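### 4.2 Test Site and Camera Placement

The second round of trials was run in a storage bay at the Fomport site. Round one (Section 4.1) used the laboratory bench at Gusgate, where the backdrop was a matte gray curtain and the objects were set out on a marked grid. Both grippers performed well there, and the difference between them was too small to be of use in choosing one. The bay was chosen to make the perception task harder while leaving the grasping task unchanged.

Two end effectors were compared. The first, referred to as P, is a parallel-jaw gripper with flat urethane pads. The second, F, is a three-finger underactuated gripper with molded fingertips, built by Fornby to our drawing. Both were mounted on the same arm through the same quick-change plate, and both were driven by the Ospina controller with identical force limits. Grasp candidates came from a single network, trained on 3000 labeled grasps from the bench and not retrained for the bay. Any drop in performance between the two rounds therefore includes the cost of moving the network to a new setting.

Viewpoints were recorded with a camera worn at chest height by the operator, in addition to the wrist camera on the arm. The chest view serves as a reference for what a person doing the same job would have in sight. It was not passed to the grasp network. Labels for the chest view were drawn by hand and checked by a second annotator, with disagreements settled by discussion.

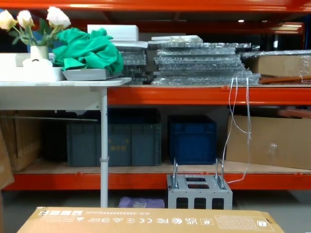
**Figure 6.** Chest-camera view of the storage bay, with the folding table at left and the orange rack behind it.

Three properties of the bay matter for the results. The first is clear film. Bubble-wrapped panels are stacked on the middle shelf, and loose strands of clear strapping hang from its front edge almost to the shelf below (Figure 6). Stereo depth on material of this kind is unreliable. In the wrist-camera data, the strapping appeared either as missing depth or as short false surfaces in front of the lower containers. The second is the range of stiffness among nearby objects. The green cloth on the gray tray has no stable shape to fit, while the metal fixture on the floor has two U-shaped handles that suit either gripper. The third is lighting. The space behind the rack is dark, and automatic exposure tended to settle on the white tabletop at the expense of the lower shelf.

Each gripper was given 50 attempts on each target class: cloth, rigid handle, and crate rim. The arm base was moved between classes but not between grippers. An attempt was scored as a success if the object was lifted clear of its support and held through a fixed dwell. Attempts in which the planner returned no candidate were scored as failures and logged separately, so that perception and contact errors could be told apart.

On the rigid handle, P and F could not be separated. On cloth, F was clearly better. Its fingers close inward and gather material even when the predicted center is off by a finger width, whereas P often closed on a single fold and lost it during the lift. On the crate rim the order was reversed. The pads of P seated squarely on the rim, and the outer finger of F touched the crate wall before closure in a large share of attempts.

Most failures on the crate rim, for both grippers, began in perception. When false surfaces from the strapping lay between the camera and the crate, the planner either rejected the approach or shifted it to one side. A temporal median over the depth stream reduced these cases but added a delay of about 1000 ms per attempt, which we judged too slow for the target application. The filter was left off for all reported numbers.

One change was made during the round. Haslam found that the wrist cable of F pulled on the camera bracket at high wrist angles and moved the extrinsic calibration. The cable was rerouted, the calibration was repeated, and the attempts already made with F were discarded and run again. P was not affected, as its cable leaves the housing on the opposite side.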